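Home | Products | Inspection Sheets | Support

Spanos Hand-Held Gripper Kit: Pre-Use Safety Checklist
Reviewer: Evangelia Sarantis, Tondstead

This checklist applies to kits under review for purchase. Complete all 6 items before each session.

1. Finger pads seated and free of tears. PASS.
Comment: Check both grippers in the pair. Wear on one side is easily missed.

2. Marker cubes secure, patterns clean. PASS.
Comment: Wipe with a dry cloth only. 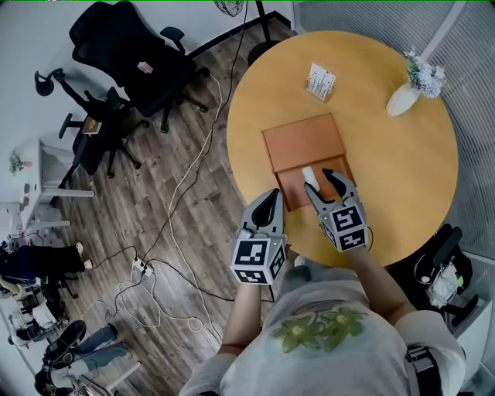 3. Floor clear of cables within the operator's reach. ACTION REQUIRED.
Comment: Leads must be covered or routed along the wall before the kit is accepted. The operator's attention is on the table — a loose lead will not be noticed.

4. Small parts gripped and released without force. PASS.
Comment: Begin with light items. Stop if either finger sticks.

5. Vent slots unobstructed. PASS.
Comment: Do not tape over any opening in the housing.

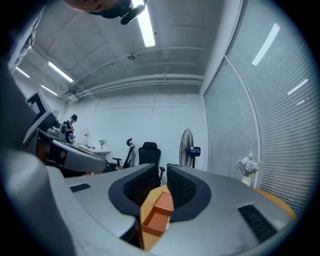 FELLTON, September — Item 6 was added at the request of the Fellton office.

6. Rest period observed. NOT YET RATED.
Comment: Sessions are limited to 45 minutes, followed by 12 minutes of rest. The supplier, Sundus, has been asked to state the weight of each gripper in writing. Approval is withheld until items 3 and 6 are closed.

Comments (2)

mdk_lab: Does item 3 apply to power strips as well? Ours sits beside the table.

E. Sarantis: Yes. Strips are to be moved off the walkway.

© Spanos Product Review | Contact | Back to top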